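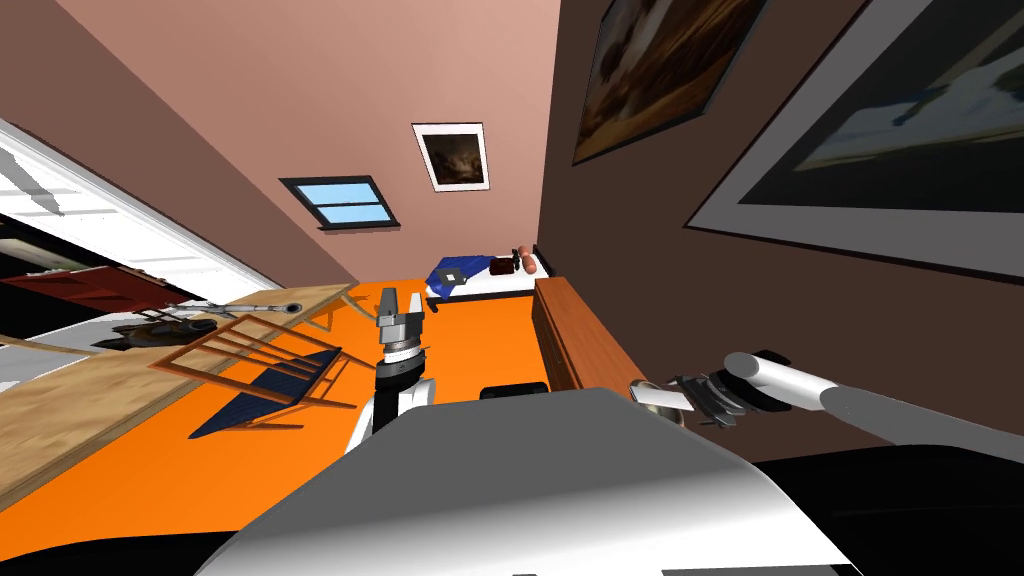
Indoors, but plenty in a room can start out as rock or tree.

Why do stone and wood have lines?

Look closely at a slab of marble or a wooden table and you will probably find lines. They can look a bit alike, but they are made in very different ways.

Marble begins as limestone, a rock made mostly from the shells and skeletons of sea creatures. Deep underground, heat and pressure change the limestone. Its tiny grains grow into new crystals that lock tightly together. The rock is now marble.

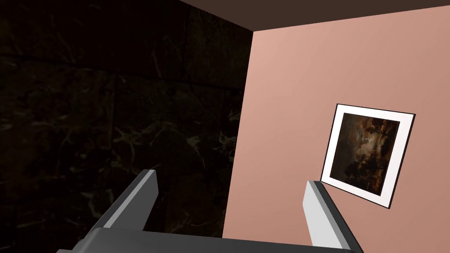 Zidgate Discovery Center – Earth and Forest Team

Pure marble is white. Other colors come from bits of clay, iron or old plant matter that were mixed into the limestone. The thin lines are called veins. Many of them start as cracks. Water seeps in carrying dissolved minerals, the minerals are left behind, and the crack slowly fills up. Cracks can split and branch, so veins do too.

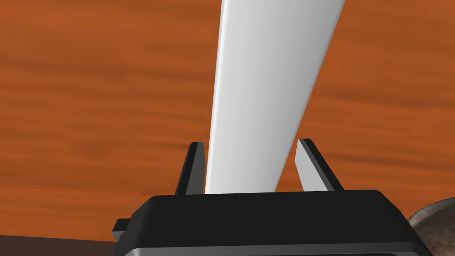

Wood gets its lines while the tree is still alive. In spring a tree grows fast and makes pale wood. Later in the year it grows slowly and makes a thin, darker layer. One pale layer and one dark layer make a ring. A board sawn along the trunk cuts through the rings lengthwise, so you see long streaks, like the amber and rust-brown ones running mostly left to right on this tabletop. We call this pattern the grain.

If the board is cut straight across the trunk, you see circles. An oak stump in Atatbridge has 112 rings, so the tree lived for at least 112 years.

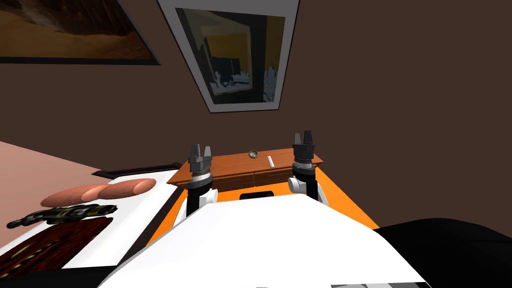 One reader wrote in to ask if you could tell the age of marble by its veins, the way you can with tree rings. You can't. A tree adds a ring each year, but veins don't follow a calendar. Geologists have to study the minerals in the rock and the layers found near it.

Words to know
Vein: a line of mineral in rock
Grain: the pattern of lines in wood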